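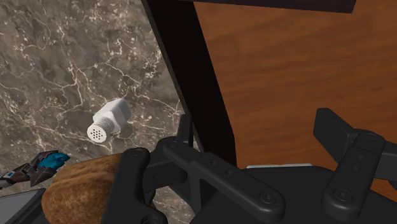
Thaddäus Wallner acha que a culpa é do saleiro. Escreveu-me isso às duas da manhã, com a segurança de quem não passou a semana a ler registos de simulação: um objeto facetado, com tampa redonda, estava mesmo a pedir para rolar. Respondi que um saleiro não tem de pedir licença a um controlador.

O que correu mal, então. A tarefa era pegar no saleiro e pousá-lo de pé. Corremos 996 episódios durante a noite, na Tidex, e de manhã o painel dizia sucesso em quase tudo. Fiquei contente durante o tempo de um café. Depois abri os episódios um a um e encontrei 121 em que o saleiro acabava deitado na bancada e o robô, muito digno, dava o trabalho por terminado.

A verificação só olhava para a posição do centro do objeto. Se estivesse dentro da tolerância, contava. A orientação era lida, guardada num ficheiro e ignorada por toda a gente, eu incluído, que escrevi essa parte em fevereiro e a achei elegante.

Faltava perceber porque caía. A Hsin-yi Cheung foi ver as forças e reparou que a pinça abria 4 milímetros acima do tampo. Alguém tinha subido a altura de largada para evitar que os dedos raspassem na pedra. O alguém tem o meu nome no histórico de alterações.
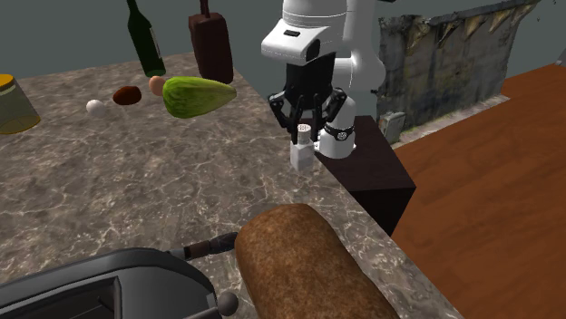 O que mudei

A largada agora espera por contacto com a bancada antes de abrir os dedos. A verificação passou a exigir o eixo do saleiro na vertical, e um episódio com ele tombado aborta e fica marcado a vermelho. Um vermelho feio, escolhido de propósito.

Falta repetir a noite inteira. O Thaddäus quer experimentar antes com um saleiro redondo. Disse-lhe que sim, mas no computador dele.

Última atualização: fevereiro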